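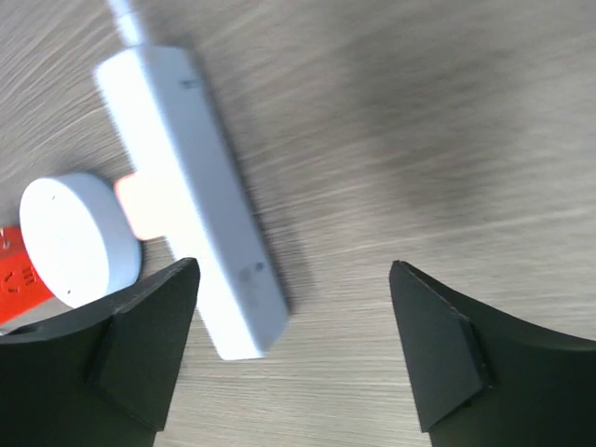
Last updated: October 16, 2020

Brukport DO-2 portable dissolved oxygen meter: review after one season at a small plant

Our plant treats domestic wastewater for a town with 1238 service connections. We run an extended aeration system with two basins, two clarifiers and a small lab that doubles as the break room when it rains. In March our old dissolved oxygen meter quit for good, and we bought a Brukport DO-2 to replace it. This review covers what we paid for, how it has held up, and what we would want changed.

What it is

The DO-2 is a handheld meter with an optical probe on a cable. You hang the probe in the basin, wait for the number to settle, and write it down or save it. It also reads temperature. It does not read pH or conductivity, and there is no option to add them later. Brukport sells a bigger model for that.

We looked at one other meter before ordering, the Wurum handheld. It was cheaper but used a membrane probe, and we were tired of membranes. On the old meter we changed them whenever the readings started to wander, and half the time there was a bubble under the new one and we had to do it over. The optical cap on the DO-2 has no membrane and no filling solution.

Price

We paid $3478 with the longer cable, the carrying case and one spare sensor cap. The meter with the short cable was $3000 from the same distributor. The short cable reaches the upper part of our basins from the walkway but will not get near the bottom, so for us it was never a real choice. Measure from your handrail to the depth you want to sample before you order. Add something for the slack you need to walk.

Setup

Setup took most of a morning, mainly because the quick start card leaves out the step where you enter the code for the sensor cap. Without the code the meter gives readings, but they are wrong, and there is no warning on the display. Our lab tech, Nuria Aguirre, caught it when both basins came up higher than the blowers could account for. The code is on a slip of paper inside the cap box. Tape it in the logbook. The full manual explains all of this on a page near the back.

Barometric pressure is automatic. Salinity is set by hand and we left it at zero.

Calibration

You calibrate in water-saturated air, using the sleeve that comes with the meter and a damp sponge. It is simple. Put the sponge in, put the probe in, wait, press the button. The manual says not to let water drops sit on the sensor face, and that is correct. We had a few failed calibrations in the first weeks and every one came from a drop on the cap.

We calibrate each morning before the first round. We probably could do it less often. Severino Herrero, who has the evening round, checked it against a Winkler titration several times over the summer, and the meter was within 0.2 mg/L each time. That is good enough for process control at a plant our size.

Daily use

The reading settles faster than the old meter did. In the aeration basins it is steady in well under a minute. In the clarifier effluent it takes longer and you have to move the probe a little to help the temperature catch up.

The display is large and can be read in direct sun. The backlight comes on by itself at dusk and cannot be turned off, which uses up the battery. The buttons work with thin gloves on. They do not work well with the heavy winter gloves, so in cold weather one glove comes off.

The numbers have been useful. We had been running both basins near 3 mg/L at the outlet end out of habit. With a meter we trusted, we brought the setpoint down to 2 mg/L over several weeks and watched the effluent ammonia. It stayed where it was. The blowers now run slower at night. I am not going to put a dollar figure on it until we have a full year of power bills to compare, and the heat this summer makes it hard to judge anyway.

It also showed us that the east basin had a dead corner. Readings along the north wall were much lower than at the usual sample point. When we drained the basin we found two diffusers fouled and one with a torn sleeve. Any working meter would have found this, but with the old one we took a single reading per basin because it was so slow.

Cable and probe

The cable is stiff when it is new. It softens up. The strain relief at the meter end looks light for the weight it carries, and ours has started to show a crease. We now carry the probe by the weighted guard and don't let the meter hang.

Rags and hair catch on the probe guard, as they do on everything here. The openings in the guard are narrow enough that you have to unscrew it to clean it properly. The threads are plastic. Rinse them before you put the guard back on, or grit will work its way in and it will bind.

The sensor cap is rated for about a year. Ours has been in since March with no drift that we can see. The replacement is not cheap, so figure it into the yearly cost when you compare with a membrane meter.

Battery and data

It runs on a rechargeable pack. We get four or five working days out of a charge. There is no way to use ordinary batteries if the pack goes flat in the middle of a round, and I count that as a mistake in a field instrument.

The meter stores readings and sends them to a computer by cable. The software is called Kustham. It is slow to start, it asks for an update nearly every time, and it exports dates in a format that our monthly report spreadsheet does not accept. Nuria fixes the dates by hand. After the first month the rest of us went back to the clipboard, and she downloads the readings only when we want a long profile of a basin.

Service

We have called the distributor, Cantero, twice. The first call was about the cap code. The second was for a case latch that broke in June. Baltasar Zabala answered both times, knew the meter, and had a new latch in the mail the next day at no charge. We have not needed a repair on the meter itself, so I can't say how that goes or how long you would be without it.

Other opinions

I asked Povilas Lill, who runs a package plant north of us and has had his DO-2 for two years. He replaced the cap once and the cable once. The cable was out of warranty by then. He likes the meter and would buy it again, but he told me to order a spare cable with the next budget and keep it on the shelf. His plant takes more grease than ours, and he wipes the cap with dish soap and a soft cloth every day. We do it twice a week.

Good points

Accurate and steady, checked against titration
No membranes or filling solution
Easy to read outdoors
Quick enough to take several points per basin
Distributor answers the phone

Bad points

Quick start card skips the cap code
Weak strain relief on the cable
No ordinary battery option
Kustham software
Guard is hard to keep clean

Who should buy it

If you take readings in open basins every day and have been putting up with a membrane probe, it is worth the money. If you only need a spot check once a week, the price is hard to justify and the Wurum would probably do. If you have online probes already and want something to check them with, the DO-2 would do that job, but get the short cable if your tank levels allow it.

We plan to keep ours and have put a spare cable in next year's request. I will update this page after the first cap change.

Rocío Arrieta
Chief operator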